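Routing the vans at work, part two

Sun 24 October

I said in April that I would write up what happened with the van routing, and then I didn't. I have a free afternoon, so I'm doing it now.

For anyone who missed the first part, I work in the office at Varness, which hires out catering equipment. Plates, glasses, cutlery, linen, chafing dishes, folding tables. Everything goes out clean and comes back dirty. We deliver from one depot at Astdale, and until this year the routes were planned on paper each afternoon for the following day. The person planning them (often me) would sort the job sheets into piles, one pile per van, and put each pile into a sensible order. It worked, but it took most of an afternoon in the busy months, and if an order changed late you had to pull the piles apart again.

My degree had a module in operations research. I remembered enough of it to know that this is a vehicle routing problem with pickups and deliveries, and that it gets hard to solve exactly once you have more than a handful of stops. I also remembered that you don't need the exact answer. A decent starting plan and a lot of small swaps will usually get you something good enough.

So I wrote a script. It builds a first plan by joining up stops that are near each other, then tries moving one stop at a time to a different van, keeping the change if the total driving time goes down. It checks van capacity and the time windows customers have given us. I called it Zurkerano, after a made-up town I used to put on maps as a child, and the name has stuck in the office.

For testing I took two weeks of old job sheets, which came to 194 drops and collections. I typed them all in by hand, which I don't recommend. The paper routes and the script's routes looked much the same on quiet days. On the busy days the script saved 42 minutes of driving per van on average, going by the map times. I was pleased with that and showed it to everyone.

Then we tried it for real and the drivers came back late on the first three days.

The reason was loading. I had treated each stop as a fixed ten minutes. A drop of two linen bags at a village hall takes less than that. A wedding order with crockery for a marquee across a wet field takes far longer. The old paper planner knew this without writing it down, and would quietly put fewer stops in the pile with the marquee in it. My script saw an empty slot and filled it.

The second problem was the order in which things come off the van. Collections have to go somewhere, and if the dirty crates go in front of the clean ones the driver ends up shifting crates on a verge. We now keep one side of each van for returns. That costs some capacity, and the script has to be told about it, but the drivers prefer it and so do I.

To fix the timings I asked the drivers to note when they arrived and when they left. I kept it to two boxes on the sheet because anything longer wouldn't have been filled in. After a few weeks there was enough to fit a simple model: a fixed time per stop, plus an amount per crate, plus an extra for stairs, grass or no parking. It's a straight line with a few bits added. I did try something cleverer from a library and it did slightly worse on the weeks I had held back, so I dropped it.

With the new timings the saving shrank. It's now nearer a quarter of an hour per van on a busy day. The vans do come back when the plan says they will, though, and the planning takes a few minutes of my time. The rest of that afternoon goes on answering the phone.

A few notes for anyone trying the same at a small firm. Get the time windows checked before you start, as ours were full of "morning" and "after lunch". Let the planner lock a stop to a van, since there are customers who want the driver they know. Print the result on paper. I spent two weekends on a phone version and the drivers asked for the sheets back.

We were also offered a trial of a package called Marchetti by a salesman who had heard we were looking. It did far more than mine, with live traffic and messages to customers. The price was worked out per van per month and didn't make sense for a fleet our size. If we ever open a second depot I'll look at it again.

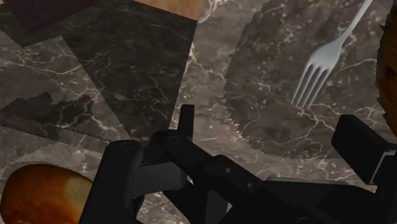

Stock is the next thing I want to work on. We have 126 lines in the catalogue and at present we decide how many of each to hold by looking at what ran out last summer. Glasses are easy enough, as they break and you sweep them up. A silver fork lying on a marble worktop is harder, because it goes into the customer's own drawer and is only missed when the crate gets counted back in. I'd like a loss rate for each line, and a reorder level that takes it into account, with crates of 40 as the unit for cutlery. The return sheets are all in lever arch files, so there will be more typing first. I'll start on them after Christmas.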